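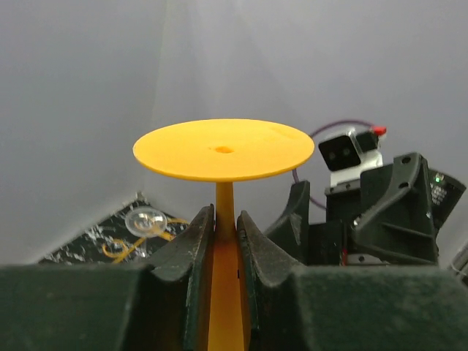
Bellska, 8 March 2025

The old pressing works at Bellska opened its doors to visitors for the day, and I went along with Kirsten Kragh, who writes the sleeve notes for our reissues. The works made singles for the Egilsson label from the early sixties until the label was sold, and most of the dance band records in my own collection came out of it.

Entry was free. We were put in a group of 10 and taken round by Elínborg Ragnarsson, who started in the packing room at sixteen and later ran the cutting desk. She spoke for an hour without notes. The tour began in the store, where the master tapes are kept on steel shelving. There are 3711 reels, and the paper catalogue covers only part of them.

The best known is Frida Riis's first single, "Pesine", recorded in one evening with a borrowed string section. It sold 1550 copies in its first week, a good figure for a small label. Elínborg played us the tape and then an earlier take with a slower ending. Kirsten preferred the slow one - I did not.
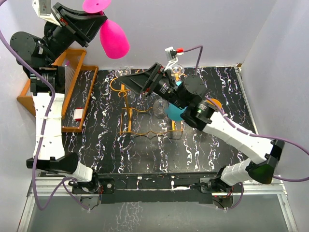

Two robot arms over a marbled table with a wire glass rack.

After lunch Stepan Kovalchuk gave a talk on the songs he arranged for Riis in the seventies. He brought six of his handwritten scores and let people turn the pages. The brass parts for "Neltico" are much fuller than anything on the record, and he said the label cut two trumpets to save on fees.

The shop had a few boxed singles and a booklet of label photographs. Parking is poor, so take the bus from the harbour. The next open day is in June.

Text: Þórey Hedegaard

Contact | © Þórey Hedegaard | Back to top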